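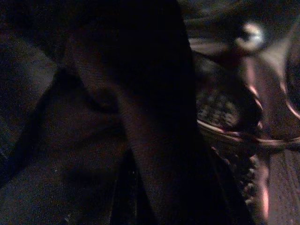 Baskets, Bowls and Cloth: Gallery from the Cetari Room

Welcome to our small gallery. We are a household goods workshop in Carnham, and in October we moved our collection of kitchen things to a new room, which we call the Cetari room after the street. The collection has 300 pieces now. Most of them are simple objects for every day: strainers, baskets, bowls, trays and many kinds of cloth. We do not sell them. We keep them so that people who take our courses can touch them, compare them and borrow them for a week.

The pictures are few for the moment. We will add more when the shelves are finished.

1. Wire mesh and soft cloth

Round mesh, with a curved metal rim that shines a little pink, like copper. I like very much how such a rim takes the light even in a dark corner. The gray surface on the other side has soft folds, and it goes well with metal. We have 67 pieces of wire work in the collection, the oldest ones from a farm sale in Lotness. When you borrow one, please dry it with a towel before you bring it back and do not put it under heavy pots. A bent rim is difficult to make round again, and I have spent many evenings trying.

2. Round shapes and a quiet wall
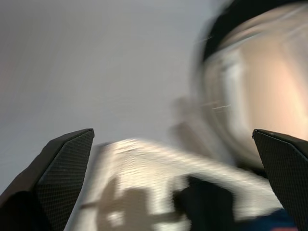
Choosing the color of the walls took us more time than all the packing. The first idea was a strong yellow, and we painted a test piece near the door, but every bowl we held in front of it looked green or tired. After that we tried a blue, which was better for metal and worse for everything else. Then we decided for pale gray, and I am happy with it. A rounded thing in beige and peach tones stands out well in front of such a plain wall, and the dark line along its top stays easy to see. In the afternoon the gray becomes a little lavender. Some visitors think that we used 2 different paints, but it is the same can everywhere.

Visiting and borrowing

The room is open from 10 in the morning, and the entrance is through the courtyard of the Aguirre building, up the short stairs. Please ring the lower bell, the upper one belongs to the dentist. You can borrow two pieces at the same time. We write them in the book by the door, together with your telephone number, and you bring them back washed and dry.

We are also glad to receive old strainers and baskets for the collection, also when a handle is missing. Please write to us first with the size, so we can check if there is still a place on the shelf. Very large pots we cannot take at the moment.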